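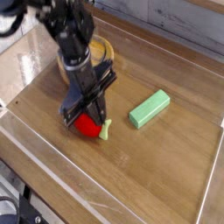
Page last changed: October 2024

Teleop on the tray, Vasier bench. Soft objects and the bowl.

I still don't trust the number of demos the Wakmont people say is enough. Their note says 5 per object. We have more than that for the red ball and the policy still dithers over it, closing a finger's width too high. My guess is that this comes from us. When I drive the arm I hover before I commit, and I hover differently after lunch. The model gets all of that and is supposed to average it into something sensible.

Leader arm lag felt worse than last time. Busteo logs claim 2 frames. I'd like to see that measured by somebody other than Busteo.
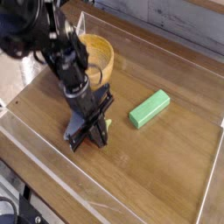 The small green piece is the one I would drop from the set. With the fingers down over it I can hardly see it on the monitor, so I end up steering by memory, and I doubt a network fed the same view does any better. The long green block is fine, if you come at it across the short side.

Tried guiding by hand as well, motors slack. Smoother paths, but my sleeve is in every clip – useless for training on images.

To do before November: redo the ball with one operator only, 6 runs, no hovering. Ask the Dvořáček lot whether they trim the pauses or leave them in. Their write-up doesn't say.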